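Tool library at Clivance hall gets another year

2019-12-27 – Local news

Good news for anyone who's ever bought a forty-dollar gadget to use it once: the Clivance tool library is staying put. The hall's owners have agreed to another year on the same rent, and I got the word just as I was packing up the car for my sister's place, so you're getting this one typed at her kitchen bench with a plate of leftover ham beside me.

If you haven't been, it's the room at the back of the old hall on Katene Street, past the toilets and up the ramp. You join, you borrow a thing, you bring it back. I joined in winter to get hold of a tile cutter and I've been a regular ever since (the tiles are still not finished, don't ask my partner).

The worry this year was the lease. The hall changed hands in autumn and for a while it looked like the new owners, a property outfit called Brendico, wanted the back room for storage. There was a fair bit of grumbling at the bakery about that, and I'll admit I did my share of it. But they came along to the December open night, had a sausage, had a good poke around the shelves and apparently liked what they saw.

"They rang me two days later and said go for it, same terms," Finn Oltmanns told me when I caught him at the roller door. Finn runs the desk and he looked like a man who'd had his first proper sleep in a month. "I'd already started pricing shipping containers. I had a quote on the fridge and everything."

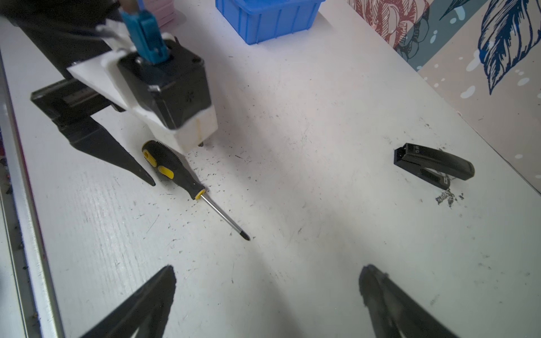 Anyway, the numbers. The library has 460 members now, and between them they took out 1628 loans over the year, a record by a long way. Pressure washers go first, always. Then it's the carpet cleaner, the big ladder and, this is the one that surprised me, the jam pan. We had that bumper plum season last summer and I gather the pan hardly touched the shelf.

A lot of people still think it's all power tools, and I was one of them! There's camping gear in there, a sewing machine, a cake tin in the shape of a train, trestle tables, a projector for backyard movies. My neighbour did her daughter's whole engagement party out of that room and only had to buy the napkins.

There are some changes coming, so here's what I've been able to get out of Finn between customers.

The yearly fee stays where it is. Concession card holders will still get in at half price, and you can now put a second adult at the same address on your membership without filling in the whole form again. That form was a shocker, so I'm pleased.

Loan time is going from a week to ten days for hand tools and kitchen things. The big-ticket items stay on a week, and pressure washers drop to four days over summer. Finn reckons people clean the driveway on day one and then leave the washer in the garage until the reminder turns up. Guilty.

Late fees are gone altogether for small items. You'll get a text, then a phone call, and then I suppose Finn turns up on your porch looking disappointed.
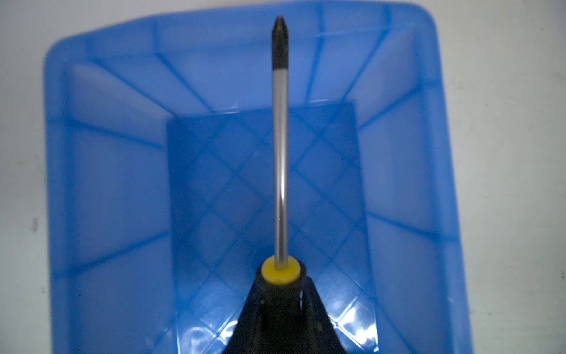 The booking system is changing as well. The old paper diary is being retired and everything moves over to an online setup called Zovus, where you can see what's in and put your name down from home. I had a go on the test version and it's pretty plain, but it worked on my phone and I found a wallpaper steamer in under a minute. If you don't do computers, the phone line will be answered whenever the desk is open, and they're keeping the noticeboard by the door for wanted items and swaps.

The one sore point is hours. Some members were hoping for a morning session on top of the evening ones, and that's not happening yet. They need six more people on the roster before they can open any extra time, and at the moment it's the same handful doing most of the shifts. You don't need to know one end of a drill from the other – it's mostly checking things in, having a yarn and putting them back where they live. I'm told there are biscuits. I've seen the biscuits, and they're decent ones.

The mending nights are also coming back, which I'm very happy about. They had six of them this year and I got to four. I took in a lamp, a toaster and a pair of garden shears, and came home with a working lamp, working shears and some kind advice about the toaster. The next round starts once school goes back, with a sharpening night first up, so dig out those blunt kitchen knives. Wrap them in a tea towel for the trip, please.

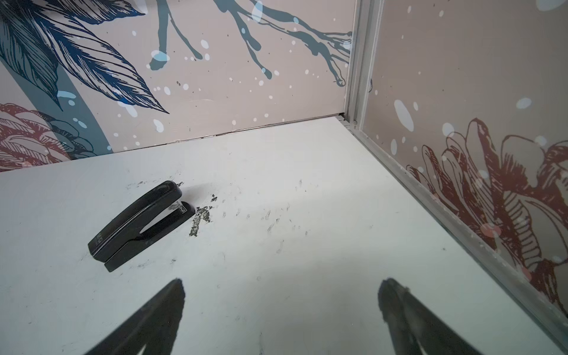

As for donations, they'd love another long extension ladder, a cement mixer if anyone's got one gathering cobwebs, and anything in the way of preserving gear before the plums come on again. They're full up on handsaws and slow cookers, and they can't take petrol mowers at all. Best to ring before you load the trailer. Someone left a treadmill at the roller door last month and it took three of them to shift it.

The library is closed until the second week of January while the shelves get repainted. Anything you've got out over the break is automatically extended, so you can hang on to it until the doors open again. New members can sign up at the desk from then, with a bit of photo ID and something showing your address.

I'll be there on the first night with the tile cutter, hoping to renew.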